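Ticket: blocks cell at Likthorpe, arm pauses over the board and needs a restart
Opened September 8, 2021
Status: waiting on second shift

What's going on

So the arm in the block cell has started stopping dead on us in the middle of a run. It comes down over the board, hangs there with the rod just off the wood, and the screen says "position not confirmed." Clear it and it carries on like nothing happened! We run 200 moves a batch and I had to clear it 2 times before lunch, which doesn't sound like much until you remember I'm supposed to be over at packing by then.

(That's the bigger gripe, to be fair. Since May the schedule has me covering the cell and the packing bench both, on the idea that the arm minds itself. Every stop is a walk back across the floor, and the folks at packing are stuck waiting on me.)

What I tried

1. Restarted the Vidik controller. Fine for 130 moves, then the same message.

2. Slowed the descent one notch. No change that I could tell, so I put it back.

3. Wiped the board down and ran the camera check from the menu. Passed.

4. Put the blocks out again, two of each color, and stepped the arm by hand. With the rod down next to the blue cube, most of the yellow block behind it is hidden from the front. My guess is the camera loses that block and the controller sits there waiting for it.
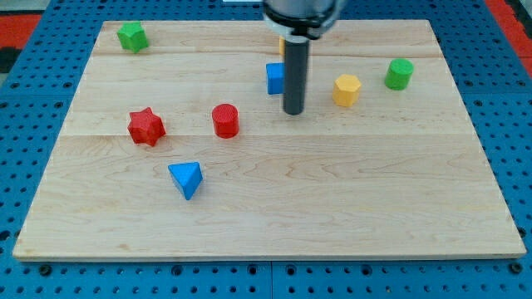
5. Moved the yellow one out to the side, well clear of the rod, and started a fresh batch. It's at 300 on the move counter now, no stop yet. I'm not calling it fixed.

What I'd like

Can somebody from Vávra tell us if there's a minimum spacing we should be using? And could the stop light get repeated at the packing bench? Right now I only find out when I look over, and second shift has the same problem. They'll add their notes under mine.

Likthorpe Cell Support | Extension 130 | Back to top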